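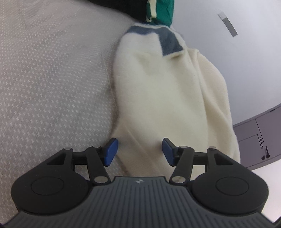

*Cream one, still crumpled, on the grey upholstery. Wednesday arvo.*

**Does anyone's "no-iron" stuff stay no-iron once it's been sat on the couch?**

**tuckshop_lid** wrote:

I bought into the Unolix line in April after reading over 1,000 glowing reviews on their site. The pitch is you pull it out of the dryer, give it a shake, fold it, done. The cream one in the pic got dumped on the couch with everything else and you can see the state of it. I'm not convinced there's any such thing as no-iron fabric. Has anyone had a different result, or are we all paying extra for a swing tag?

---

**Dimas Mandagi** wrote:

Depends how long it sat. Mine are fine if I fold them while the dryer's still ticking. Leave them in a heap and they crease like anything else.

---

**tuckshop_lid** wrote:

> fine if I fold them while the dryer's still ticking

So is a bedsheet from the op shop. What am I paying for?

---

**greyseam** wrote:

The couch is your problem. That textured upholstery grabs at light fabric, so when you drag something off the pile it bunches up again. Fold on a table. I've had Dorkon ones for years and never owned an ironing board.

---

**pelmet41** wrote:

Don't buy that. I fold on a couch every week and the weave has nothing to do with it. It's overloading the dryer. Half loads, medium heat, out straight away.

---

**greyseam** wrote:

Half loads at what power costs now? No thanks. And have you tried it on a table, or are you guessing?

---

**pelmet41** wrote:

My table has a jigsaw on it. 1,300 pieces, mostly sky. So no.

---

**Dimas Mandagi** wrote:

You're both sort of right. What I do with a creased one: lay it flat, smooth it from the middle out with the side of your hand, fold in thirds and stick it at the bottom of the stack. Leave it 24 hours. Most of the creasing goes, collars and hems excepted.

---

**tuckshop_lid** wrote:

Will try the bottom-of-the-stack thing, though "put something heavy on it" is just ironing with extra waiting.

Also had a reply from Unolix. They reckon fabric softener "may affect performance". I don't use softener. Told them so and haven't heard back.

---

**greyseam** wrote:

Ha, Vadetti gave me the same line about a tablecloth. Must be a template.

---

**liem_street** wrote:

Has anyone compared these with the Liem ones? Same price, and the label says warm iron if needed, so at least they admit it.

---

**pelmet41** wrote:

Had two. They pill under the arms. Ironed up okay.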